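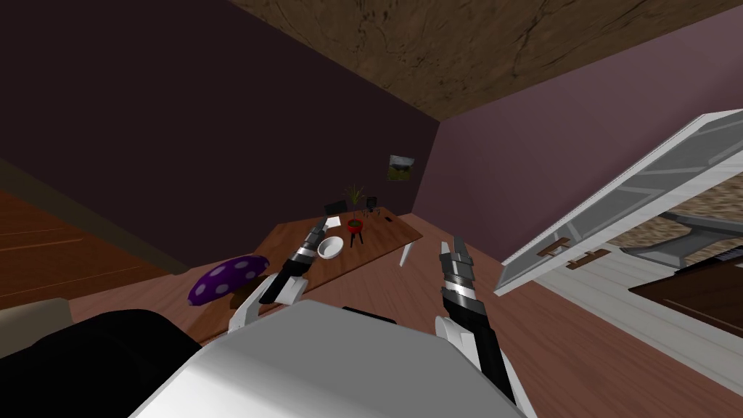

I lived with white walls for most of my adult life and never once chose them. They came with the apartment, and then they came with the next apartment, and by the time I owned a house in Mevdale I had mistaken a landlord's habit for my own taste. So last January I went looking for the opposite, which for me meant purple. Real purple, the kind that's nearly brown in the evening! A maroon-purple wall meeting a paler mauve one at the corner can carry a wooden ceiling without any trouble, and a red pot with a green plant in it looks twice as red. I'd always assumed dark walls would swallow everything you put near them. Mine have done wonders for my lamps.

Getting there took a while. My first stop was Jesico, the paint store by the bus depot, where I spent an entire Tuesday morning holding cards up to the window and annoying people who just wanted primer. The woman mixing paint that day was Signe Steinarsdóttir, who grew up in a house with a blood-red kitchen and has strong feelings about anyone who says "accent wall." She won't sell you one if she can help it. "If you like the color, why are you only letting it have one side of the room?" she asked me, and I had no answer, so I bought enough for all four.

My receipt came to $232, and that was before brushes. I'd budgeted for the cheap stuff, but deep colors are hard on cheap paint (the first coat goes on streaky and you spend the whole afternoon sure you've ruined your house). I had been warned and I still called my sister in a panic.

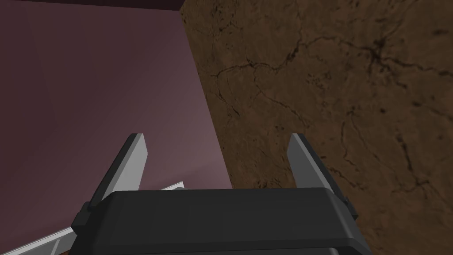 She told me to go eat something and leave it overnight. Good advice. By the second coat the streaks had mostly gone, and by the third I was walking in and out of the room just to see it again, like a kid with new sneakers. The color is called Gandamau, number 657 on the Jesico card, and it changes more over one day than my old white did in six years. At breakfast it's almost friendly. Around dinner it turns into the inside of a theater.

The part I got wrong was the trim. I'd left the baseboards bright white out of pure nervousness, and they ran around the room like a chalk line.
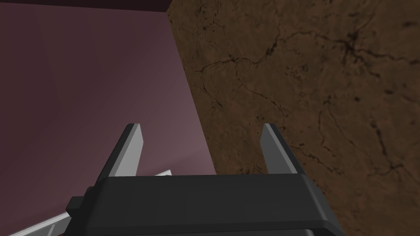
Signe's fix was gray, and she meant it in both directions -- dark for the heavy pieces, pale for the thin ones. I didn't get it until I started looking at how people who make things use it. Most of them never go for black. They take a deep charcoal and let the edges do the work, like the body of that gripper, where a faint lighter line along the top rim keeps the whole dark block from turning into a hole. I did the same with my bookcase: charcoal all over, one shade up along the front edges. It took a small can and an evening of radio.

The baseboards went a soft pale gray, and so did the window frame. My neighbor Motaung, who had been very polite about the white, came over and said "oh, there it is," and then stayed for coffee.
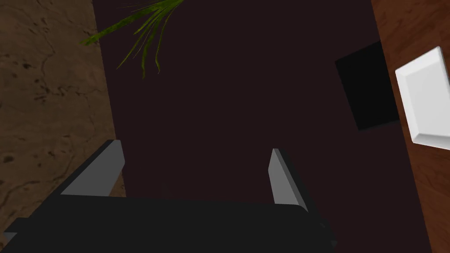

Gray fingers and a matte black body over dark maroon-brown.

If you want to try any of this, skip the tiny sample squares. Paint a big piece of cardboard, both coats, and move it around for a few days. Put it behind the couch. Put it next to the door you always come in by, and look at it with the lamps on, because that's when you'll be home. And buy the good roller -- I didn't, and I'm still finding fluff in the corner behind the radiator.

I'm doing the hallway next. Signe is pushing for green, I'm leaning toward something like strong tea, and the cardboard is already propped against the coats.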